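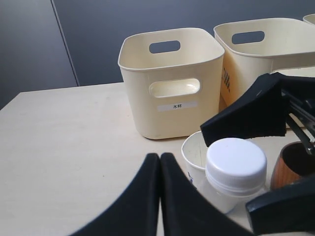
## 自分の指に隠れたものを、どう掴むか：Kukitineの結果が出ました

Jundurthorpeの操作チームから、うれしい知らせです。5月の号で「始めました」とだけ書いた手首カメラの仕分け研究に、ようやくまとまった数字が出ました。報告書の初版は10/12/2022付で共有フォルダに入っています。図が多くて読みやすいので、時間のある方はぜひ原本をどうぞ。この記事では、面白いと思ったところを好きなだけ書きます。

課題そのものは単純です。机の上に小物が固まって置いてあり、そばにラベルを貼ったクリーム色の収納ケースが並んでいる。ロボットは小物をひとつずつ掴み、ラベルの合うケースに入れます。「木杯」と書かれたケースには木のコップ、という具合です。人間なら話しながらでもできる作業ですが、手首に付けた小さなカメラの映像だけでやろうとすると、急に難しくなります。

### いちばん邪魔なのは自分の手

手首カメラには大きな長所があります。手先と一緒に動くので、掴みたいものに近づけば近づくほど大きく写る。外に据えたカメラのように、位置合わせを毎朝やり直す必要もありません。

ところが、近づくほど自分の指も視野に居座ります。Porkachハンドの指は太めで、しかも黒い。隣り合った紙コップと木のコップの境目など、知りたいところに限って指の陰に入ってしまうのです。白いボトルも曲者で、胴が半透明だと明るい机の色に溶けてしまい、蓋だけがはっきり見えるということがよく起きます。

昨年までの方式では、映像をそのまま方策ネットワークに渡していました。学習データを増やせば指の存在にも慣れるだろう、という期待があったわけです。ある程度は慣れました。ただ、失敗した記録をTsehay Dereseさんが一本ずつ見直したところ、目立ったのは「掴む直前に手が迷う」という型でした。遠くにいるうちは正しいコップに向かっている。それが最後の数センチで、見えなくなったコップの代わりに、まだ見えている隣のものへふらっと寄っていくのです。

この記録、私も見せてもらいました。本当に「あれ、どこだっけ」という動きをします。ちょっとかわいいのですが、掴むのは隣のボトルです。

### Kukitineのしくみ

そこで考えられたのがKukitineです。中身は大きく二段に分かれています。

前の段は、映像のどこが自分の手なのかを見分けます。関節の角度は制御側でわかっているので、指がどのあたりに写るかは計算でおおよそ出せます。とはいえ、指先の当て物は押されると形が変わりますし、銀色のリンク部分は照明で見え方が変わる。計算だけではどうしても縁がずれるので、そのずれを小さなネットワークで直します。出てくるのは、画素ごとの「これは自分の手だ」という確からしさです。

後ろの段は、手に隠れた部分を、少し前に見えていた様子で補います。ここがこの研究の肝で、聞いていてわくわくしたところでもあります。補うといっても、隠れた部分の絵をきれいに描き直すわけではありません。DereseさんとTsehay Degefaさん（お二人は名が同じなので、チームでは姓で呼ばれています）は最初、画像として復元する案も試しました。見た目はとても立派で、会議で映したときには歓声が上がったそうです。ところが掴む成績はあまり伸びなかった。描き直した絵が自信満々に間違えることがあり、方策がそれを信じてしまうのです。

そこで復元はやめ、特徴量のまま記憶を持ち越す形に変えました。近づく途中で見えていたものを手先の動きに合わせてずらし、隠れたところにだけ重ねます。重ねた部分には「いつ見たものか」という古さの値が付きます。古い記憶ほど方策は慎重に扱い、古すぎれば手を少し引いて見直す。この引いて見直す動作は、プログラムに書いたものでなく、学習の中で出てきました。操縦した人たちが、見えにくいときに自然とそうしていたからです。

記憶の長さもいろいろ試されました。長いほどよさそうに思えますが、掴み損ねて物が動いたあとまで前の記憶が残ると、もうそこにないコップを掴みにいきます。Degefaさんが選んだのは、指が何かに触れたと判定された時点で、触れたあたりの記憶だけを捨てる方法でした。全部捨てる方式も、時間が来たら捨てる方式も比べたうえでの結論です。報告書の付録に比較図があります。地味な図ですが、私はこれがいちばん好きです。

### データと成績

学習に使ったのは、人が遠隔操縦した1329本の記録です。この一式にはAlemayehuという名前が付きました。操縦の癖が偏らないよう、複数の人が交代で担当しています。対象は木のコップ、紙コップ、ねじ蓋のプラスチックボトルといった身近な小物で、ケースの並び順とラベルの位置は収録のたびに入れ替えました。順番を覚えただけで正解できてしまうと、ラベルを見る意味がなくなるためです。

評価は実機で300回。学習に使っていない配置で、わざと小物どうしを寄せて置いています。掴んで、正しいケースに入れて、はじめて成功と数えます。

| 方式 | 成功 | 失敗 |
|---|---|---|
| 映像をそのまま渡す従来方式 | 116 | 184 |
| Kukitine | 270 | 30 |

並べてみると、やはりすごい差です！　同じ腕、同じハンド、同じカメラ、同じ学習記録での比較ですから、変わったのは隠れた部分の扱いだけということになります。配置も両方式で揃えてあり、片方だけ楽な並びに当たったということもありません。

もっとも、この配置は従来方式にとってかなり意地悪です。小物を離して置いた予備試験では、両者の差はずっと小さくなりました。Degefaさんもそこは強調していて、「どんな机でもこれだけ良くなる、とは読まないでください。隠れる場面を選んで測っています」とのこと。報告書でも、表のすぐ下に同じ注意が書かれています。

### 残った30回の失敗

成功した回より、こちらの話のほうが長くなりました。

まず多いのが、白いボトルの胴を見失うものです。掴む前の段階から机との境目がぼんやりしているので、記憶を持ち越しても、持ち越す中身がそもそも薄い。蓋の位置から胴を推し量れればよいのですが、今のモデルは蓋だけを小さな別の物として扱うことがあるようです。Dereseさんは、近づく途中で手首を少し傾け、背景がボトルの後ろで変わるようにしてはどうかと考えています。机の代わりに暗い灰色の壁が背後に来れば、輪郭はずっと出やすくなるはずです。

次に、コップの取り違え。紙コップと木のコップが前後に重なると、手前の物の記憶が奥の物の縁まで塗ってしまいます。奥行きの情報がないので、ある意味しかたのない失敗です。距離を測れるカメラに替える手もありますが、手首に載せるには大きいのと、せっかくここまで普通の小さなカメラでやれたのだから、もう少し粘りたいという声がチームでは強めでした（私も粘ってほしい派です）。

それから、入れる側の失敗もありました。コップは正しく掴んだのに、ケースの縁に当てて落とした回です。ケースの縁は丸く折り返してあって、当たると滑ります。掴んだ物が視野の大部分をふさいでしまうので、入れるときには自分の指に加えて、運んでいる物まで目隠しになるわけです。Kukitineは今のところ、手に持った物を「自分の手」の側に含めていません。含めてしまえばよさそうなのに、試すと今度は、机に残っている同じ種類のコップまで手だと思い込むことがあるのだそうです。いやあ、難しい。でも、こういう話がいちばん聞いていて楽しいです。

### ラベルの読み取りについて

前号のあとに質問をいくつかいただいたので、少し補足します。

ラベルの文字は、方策とは別の読み取り器で読んでいます。作業のはじめに腕がケースの前をゆっくり通り、読めた文字列と位置を控えておく方式です。作業中にケースを入れ替えると、今の版では気づきません。ラベルが斜めに見えたり、ケースどうしが重なって一部しか見えなかったりすると、読み取り器は「読めない」と返し、腕は角度を変えてもう一度見にいきます。ここは思ったより安定していて、今回の評価では読み違いによる失敗は出ませんでした。

「わざわざ文字にしなくても、印の色を変えればよいのでは」というご意見もありました。机ひとつの実験ならそのとおりです。ただ、この先は置き場の種類がどんどん増えますし、人が貼ったラベルをそのまま使えるほうが、現場に持っていったときに楽です。新しい種類を足すときも、ラベルを一枚印刷して貼れば済みます。

### これからの予定

年明けからは、手に持った物の扱いにDegefaさんが取り組みます。「手」と「物」のあいだに「持っている物」という三つめの区分を作り、指が閉じているあいだだけ有効にする案が有力です。Dereseさんのほうは、先に書いた手首を傾ける動きを、操縦記録の追加収録で覚えさせられるか試します。

Alemayehuの記録は、所内であれば今すぐ使えます。手の部分の正解マスクも一部に付いているので、把持以外の研究にも役立つと思います。Porkachハンドでないと困るかという点については、指の形状ファイルを差し替え、ずれを直すネットワークだけ学習し直せば動く見込みです。まだ別のハンドでは確かめていません。うちのハンドで試してみたいという班がありましたら、お二人とも大歓迎だそうです。

追加収録では操縦役も募っています。経験は問いません。練習用の配置から始められますし、慣れていない人の操作には、熟練者がもうやらなくなった「一度引いて見直す」動きがたくさん入っていて、今のチームにはそれがとてもありがたいそうです。希望される方は、操作チームの予定表に直接名前を書き込んでください。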